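Ground floor room, Virnirdale – gallery

Page updated 7 May 2026. Text by Areti Kontogiannis.

This gallery covers the ground floor room at Virnirdale, which is let by the half day for small meetings, bench work and sorting jobs. It is meant for people who have read the booking sheet and want to know what the walls, seats, ceiling and power look like before they commit. Measurements are on the booking sheet and are not repeated here.

The building dates from 1945 and was put up as a store. The brick inside was never plastered on the long side. It was cleaned and sealed when the room was converted, and the joints were repointed where the old mortar had gone soft. The floor was levelled at the same time. Hirers have the room under reference 667, and that number should be quoted on any request for extra furniture.

Table and chairs

The table is a plain rectangle with a flat, matt, light grey top. A matt top gives less glare than a gloss one under strip lights, and a small clear or pale item can be found on it without much hunting. The pouch bottle is a fair test: see-through body with a pale blue tint, white screw cap, lying on its side near the middle. Three black office chairs stand beyond it, one of them pushed up to the far edge. Brick wall to the left.

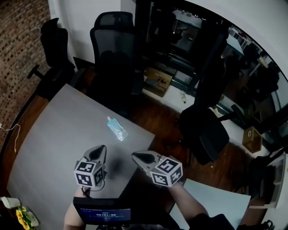

Notes on the seating

Chairs are the Atus pattern throughout. Seat height is set by the lever under the right-hand side. Please do not swap chairs with the upstairs rooms – the castors there are for carpet and mark this floor.

The room is rated for 13 people seated. For table work the practical limit is lower, and two people to a long side is comfortable. Extra chairs can be brought in if asked for at the time of booking. They are not kept in the room.

The table top should be wiped with a damp cloth and nothing stronger. Adhesive tape may be used on it if it is lifted the same day. Tape left over a weekend takes some of the finish with it, and one of the older tables had to be resurfaced last November for this reason.

Ceiling, lighting and the brick wall

The ceiling is white, with the beams and trusses left open and the conduit run in parallel lines towards the back. Long fluorescent fittings hang along it. The wall on the right is red and brown brick, with a white metal wire shelving unit and a white desk standing against it. There is a small white table lamp on the desk. Two white wall outlets are set lower down, and a white cable drops from the right-hand one. The light blue packet held up in the foreground is a plastic one with printed text and a small label of the barcode sort near its lower part.

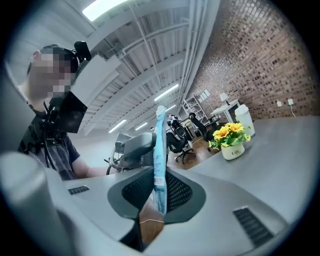 Notes on power and lighting

The fluorescent fittings are switched in 2 banks from the panel by the door. The rear bank can be left off for screen work. Tubes are replaced as a set, so a single dim one should be reported and will be dealt with at the next change.

Wall outlets may be used for laptops, lamps, chargers and light bench equipment. Heaters and kettles go in the kitchen only. Extension leads can be borrowed from the front office and should be laid along the foot of the wall, not across the route to the door.

Nothing may be fixed to the brick. The sealant pulls away with pads and putty, and the faces of the older bricks come with it. A free-standing display board from Zudumus is stored in the corridor and takes pins on both sides.

Notes on the shelving and desk

The wire shelving is for hirers' use during the booking. Heavy boxes go on the bottom shelf. Small packets and pouches are better kept in a tray, as the gaps between the wires let narrow items through. Anything remaining at the end of the session is moved to the front office and held there for a fortnight.

The desk can be moved, but must be lifted by two people and put back against the brick afterwards. The Rivadeneira room next door has a similar layout with a lower ceiling, and will have its own gallery page when the repainting is finished.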